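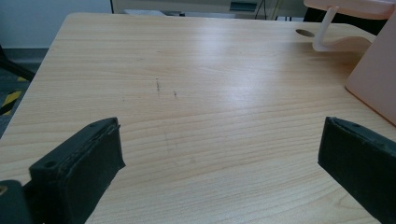 Morau House Residents' Supper Club | Newsletter, Feb 7, 2023

The soup question, continued

Readers of the last issue will remember that we asked for views on whether the monthly supper should carry on opening with soup. We expected a handful of replies. We got 37, one of them in capitals and one in verse.

The verse was against.

Broadly, the upper floors want soup and the lower floors would like to be left alone. Teresa Zieliński, who has made most of it since we started, wrote to say she has no strong feelings either way, and then went on for two sides about barley. Her view is that people who dislike soup have only met thin soup, and that the leek one in August was thin on account of up to 10 extra guests turning up from the Dindon choir with excellent appetites and no warning.

Rainer Stöcker has put forward a compromise in which soup is served in mugs, standing up, before anyone sits down. He calls this "the continental way". We have asked which part of the continent and are waiting to hear.

So, for the next supper: mugs. Bring your own, with your name on the bottom, as the club's set is down to 23 and several of those have handles only in spirit. The main course is Wasilewska's dumplings, the mushroom kind and the potato kind. Tell us which you want when you put your name down. Saying "a mix" last time led to scenes by the hatch.

Other matters. The price goes up by 50 pence, which we regret, though not enough to change it. The long tablecloth has come back from the cleaners at Clomusow with the beetroot mark still on it and a polite note. If anyone owns a cloth of similar length that they don't much care for, please leave word at the front desk.

Pudding is still unclaimed. It was unclaimed last month too, and we all remember the tinned pears.

Names on the sheet by the lifts, please, in ink.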